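Bülent Tuncer is halfway through explaining why cups are hard when he gets up to find one. "Look at that handle," he says, turning it over. "If you come in from the wrong side you've lost before you start!"

Tuncer and Eustaquio Cervantes run the mug work at Lolleck, and they have spent the spring on a method they call Loren. It teaches a pair of arms to set mugs on a small rack by copying people, but with a twist that both men plainly love talking about. When the arms get into trouble, a person takes over, puts things right, and hands back control. Only those rescues go into the next round of training.

"We used to record whole runs, start to finish, and most of it was stuff the arms could do already," says Cervantes. "Now we keep the awkward bits. It's so much less data and it's all the good data."

The set they trained on in March held 140 rescues. With it, the arms could deal with eight mugs they had not been trained on, including a couple with handles Tuncer had been sure would beat them. "I lost a lunch over that," he says. "I was delighted, I really was."

The idea grew out of Kinnunen, an older project of theirs on folding cloth, where the rescues were thrown away. Cervantes still winces at that. "All those hours, and we binned the part we needed."

There are gaps. Stacking remains shaky, and Loren has only been tried on one kind of rack. Cuvelus, the follow-up, will move on to plates and bowls. Tuncer is already collecting them. "My kitchen is getting quite bare," he says. 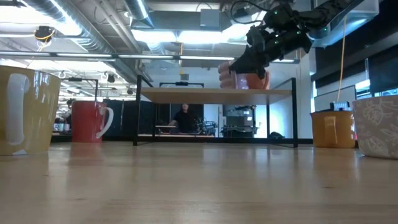
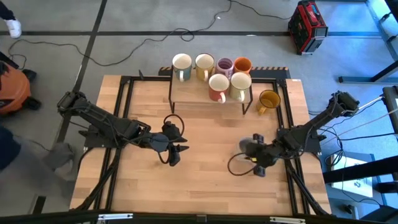
Mugs and rack at Lolleck

Page last changed: March, 2.08 pm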